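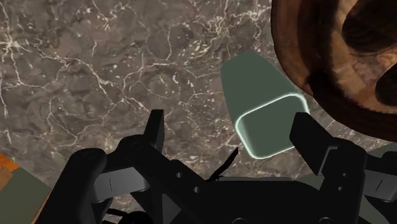

OK quick one before I have to drive back over. Been up since 5 and I promised people a writeup of sim week so this is going to be messy, sorry in advance, no time to fix it up.

For anyone new: I help out with the robotics club at my kids' old school, the Plornalholm team. I do Python stuff and drive the van. Asmaa Salem runs it. She runs everything. We are in the simulation round of the Brarno challenge, meaning no real arm yet, everything happens in the simulator and you send in your policy and they score it on their end. If you make the cut you get arm time in March. That's the carrot.

The task this round is tabletop pick and place. Cup, some clutter, random surface textures, random lighting. Arm has to get the cup where it belongs and let go without knocking it over. Sounds like nothing. A toddler could do it, one of the parents said that to me at pickup, and I said yes, and a toddler has had two years of full time training and eats your furniture.

So where we are.

Score on the last upload was bad. Not going to post it. Middle of the week before that we were doing fine on our own machines, really fine, kids high fiving, and then the official scoring run came back and it was like a different robot. Long faces. One of the ninth graders wanted to email the organizers and tell them their scorer was broken. Asmaa told her to write the email, save it, and read it again after lunch. It did not get sent.

What was wrong, as far as we can tell: the textures. We'd been training on maybe a handful of table surfaces, all pretty plain, because plain ones render faster and the club computer is old and sounds like a hair dryer. The scoring set has busy ones. Marble with veins all over it, wood grain, speckle. The policy had learned something like "the cup is the only thing with edges" and on a plain table that's basically true! On marble it's all edges. So it would go down confidently and grab a vein.

Watching it close on bare stone over and over, with total commitment, was the funniest thing I've seen in months, and also I wanted to lie down.

Second problem, the cup tilt. Our demos nearly all had the cup standing up straight. The scoring runs don't care about our feelings and have it at any old angle. If it's tipped, the rim is a different shape from the camera on the wrist, and the approach we'd trained came in from the wrong side and clipped the lip. Cup rolls. Run over.

Third problem was mine. I'd hard coded a crop in the image preprocessing back in the fall, when we were on the practice version, and the camera settings changed since then and I never took the crop out. So the policy was seeing a picture with the outer part chopped off. Which includes the fingers. It could not see most of its own fingers. For three weeks I watched these kids tune learning rates and the whole time it was my dumb line of code from October. I confessed at the start of the next meeting. They were very nice about it for a couple of minutes and then they weren't. There is now a paper sign on the monitor that says ASK ABOUT THE CROP.

Fair enough.

What we did about it

Redid the data from scratch. That was the big argument. Half the kids wanted to keep the old demos and add to them, half wanted to burn it all down. Asmaa let them go at it for most of an hour, which drove me nuts, I had a pot roast in the oven. In the end they kept nothing. I think that was right, though I said the opposite at the time.

So we've been collecting new demos with the little handheld controller, kids taking turns. Target was 2000 and I thought that was crazy for a club that meets after school. But they split into shifts and made a chart, and somebody's older sister came in and did a whole pile of them while watching a baking show, and hers are the smoothest of the lot. No idea how. She doesn't even look at the screen that much.

Random everything now. Surface, light, cup color, cup angle, clutter. The clutter matters more than I thought. If there's something big right by the cup you can't just open wide and drop in, one finger has to go in the skinny side, and a human doing the demo will slow way down there without noticing. The policy picks up the slowing down. I thought that was so cool, it gets to the tight part and sort of hesitates. One of the boys calls it "being polite."

We tossed the bad ones by hand. Around 300 gone. Rules for tossing, in case any other club is reading this:

cup touched before the fingers were both past the rim, toss
demo longer than the time limit, toss
person sneezed, toss (this came up)
cup dropped but landed fine, we fought about it, ended up tossing

And we saved the seeds this time. Every episode has its seed in the file name. Last round we'd see some weird failure and couldn't get it back, it was just gone, and you'd have three kids describing it three different ways like witnesses to a car crash. Now you type the number in and there it is. Seed 3052 is the famous one. Busy table, cup on a lean, big thing crowding it on one side. It has beaten every version of the policy we've trained. The kids talk about 3052 the way my dad talked about a certain hole at the golf course.

Training itself

Boring part, skip if you like. We use the starter code from the challenge with a smaller vision backbone becuase of the hair dryer. Batch size is tiny. A full training run goes overnight and then some, so whoever is last out starts it and whoever is first in looks. We had two nights lost to the computer going to sleep. Power settings. Check your power settings. I'm serious, go check right now.

Third night it ran through, and the loss curve looked nice, and I have learned to not trust a nice loss curve at all. What we trust is the eval sheet. Same list of seeds every time, somebody watches every single one and writes down what happened in words. Just a check mark isn't enough. "Went left of cup, closed on nothing." "Got it, let go early." "Got it!!!" You read down the page and you start to see the pattern way before any number tells you.

From the eval sheet, we found that it was good at reaching and bad at closing. It'd get the fingers open around the cup, beautiful, you'd swear it had it, then sit there. Just hover. Wouldn't commit. Somebody figured out that in the demos people pause right before they squeeze, all of us do it, me worst of all. So the data is full of frames where the fingers are around the cup and the right answer is "do nothing." And the policy learned to do nothing, forever. A very patient robot.

Fix was to trim the pauses. Amadi wrote a script for it (Amadi is the name of the laptop, not a person, long story, it was the label on the box it came in) OK to be fair two of the juniors wrote it ON Amadi. It cuts out any stretch where the arm hardly moves, down to a few frames. Took an afternoon. Biggest single jump we've had, including the crop thing, which I was happy about for selfish reasons.

Stuff still not working

Glossy cups. Where the light catches the rim it seems to pull the grasp toward the bright side. Might be imagining it. Need more runs.

Cup upside down. We don't have enough demos of it, it just sort of pokes at it.

The let go. Sometimes opens too fast and the cup tips. Could slow down the gripper command but then we run close on time. Kids are split again. I'm staying out of it.

And 3052, obviously.

Other things while I've got you

Skirnby posted their practice video and they look good. Really smooth. Our kids watched it about nine times and went quiet, and then one of them said "they're only using one table" and the whole room cheered up. I did point out we were only using a couple of tables a month ago. Ignored.

We need snacks. If you're a parent and you're reading this, not the orange crackers, they get into the keyboard. Grapes are fine. Someone brought soup once. Please no soup.

We could also use a second monitor if you have one in a closet. Doesn't need to be good. Right now the eval person and the demo person share and there's elbows.

People keep asking me if the kids are "just playing a video game" and I get it, from the door it looks like that. Come sit in for one session. Watch a fifteen year old scrub back and forth through two seconds of a gripper missing a cup, trying to work out which frame it went wrong. I can't get my own kid to look for his shoes that long.

Asmaa made them each write half a page on one failure. Not a success, a failure, with the seed number, what they thought would happen, what did, and one thing to try. She read a few out (with permission). The one that stuck with me was from a girl who hardly talks, she wrote that she'd been sure it was a vision problem because that was the interesting kind, and it was a typo in the units. She was off by a factor of a thousand. She said she was going to look for boring problems first from now on. I wrote that down. I have been doing this for a living for a long time and I still go for the interesting one first.

Next upload closes at midnight and the plan is to have ours in by dinner so there's no heroics. Last time there were heroics. I was uploading from a gas station parking lot with the laptop plugged into the van and the file was the wrong file.

Checklist for me, so I don't forget:
right file
crop is OUT
power settings
extension cord back to Asmaa
ask about the room for next month

If we make the cut I'll post it as soon as I know. If we don't I'll post that too, probably a little later and with a glass of something.

OK they're texting me, training run finished and the door's locked and I have the key. Gotta go.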